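Workshop notebook, January, started a bit after 2 in the afternoon

Right, the sorting job. I said I'd write this up properly because the last time we did a round of small packets I kept it all in my head and then Zoi had to ring me from the Binley end to ask what I'd meant by "the flat ones". So this is for her, and for me in a month when I've forgotten the lot.

The job is the snack and small box shelf for the Dumley swap. People send in bits and pieces, we group them, and each group goes off in a mixed parcel to somebody who has never tried any of it. Lovely idea, and a complete pain to pack! Everything is a different shape. You get a nice square carton next to a packet that's mostly air, and then some long thin bar that won't lie still, and if you put them in as they come you end up with crumbs and a sad box corner.

I've been working on a bed because the workbench is still covered in the shelf brackets (my fault, I know, they'll be moved). I like it more than the bench, to tell the truth. Things don't skid on a duvet. You set a carton down and it stays where you put it, and a crinkly packet can sit in a bit of a dip and behave itself. The one bad point is fluff. I gave up with the lint roller halfway through and decided to wipe each thing as it goes in its parcel instead.

Order I used in the end, after trying it by size (hopeless) and by colour (pretty, also hopeless):

Stiff boxes first. Anything with proper corners can take weight and goes to the bottom or round the outside.
Then bars and anything long and slim. They go down the sides, upright if the parcel's deep enough.
Then soft packets, always last, always on top.
Fancy boxes on their own. I'll come to those.

I was going by the Kadano packing sheet for a while and I've stopped. It's fine if you have all one product. Ours wants you to look at each thing and give it a tiny squeeze, and there's no line on the sheet for a tiny squeeze. I've written "ignore page 2" across the top of my copy in red, and if anybody wants to argue with me about it they can come and pack a parcel of crisps under a tin of biscuits and see how they get on.

Parcel number 411 is the one I'm least happy with, so I'm noting it here. I put a soft packet between two cartons thinking it would act as a cushion. It does cushion, but when I took it out to check, the packet had gone flat on one side and the seal looked strained. Repacked with the packet on top and a twist of brown paper in the gap, much better. Brown paper is on the top shelf behind the Tsoukalas tape, the good tape, the one that tears by hand. Please put it back behind the tape, whoever has it next! I lost ten minutes to that roll this afternoon.

Rows are a small thing but they've helped more than I expected. I lay out what's going in one parcel in a row and look at it before I touch the box. It's much easier to spot that you've got three salty things and nothing sweet, or that everything you've picked is the same height and will leave a silly gap at the top. Zoi does hers in a circle, which makes no sense to me at all, but her parcels come out beautifully so I keep quiet.

Now the fancy boxes. Some of what people send is clearly meant as a present, and it seems a shame to bury it under a bar wrapper. What I've been doing is picking those out, giving each a turn in the light to see if the edges are scuffed, and wrapping it once in tissue before it goes anywhere near the rest. Dark shiny card shows every mark. Raised gold is worse, the high bits rub off first, and they rub off on the box next door too, so you get a little gold smear on some innocent white carton. Tissue sorts it. One sheet, folded over, no tape on the box itself.

My favourite of the lot has gold scrollwork all over dark teal, going coppery towards the middle, and an oval with a line of Chinese characters in it. Tall and narrow, so it can't go flat along the bottom with the others, it has to stand at the end of the parcel with something firm beside it. I'd put it with the white box with the red ends, I think. They'd hold each other up. 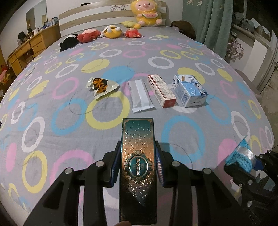 Should a tall narrow box travel standing up or lying down?

Standing up, as long as there's a firm box on each open side and the lid of the parcel just touches the top of it. If there's a gap above, fill it with folded paper first. Laid flat, it ends up carrying whatever is on top of it across its widest and weakest face, and that's where the card dents.

Other bits before I pack up. Labels: I've started writing them before the parcel is closed, on the flat, because my handwriting on a bulging lid is a disgrace. If a wrapper has no English on it I'm putting a slip in with whatever the sender told us about it, sweet or salty at the very least. Barcodes don't matter to us, so don't fuss about which way they face. Dates do matter, so turn things over and look.

For next time I want a shallow tray with a cloth in it, so I can do the row business on the bench and get the same grip. Zoi Christodoulou has an old tea tray she says we can have, if it hasn't gone to her sister's. I'll ask her when she rings about the brackets.

Still to do: tissue (nearly out), slips for the unlabelled packets, reseal 411, and hoover the duvet.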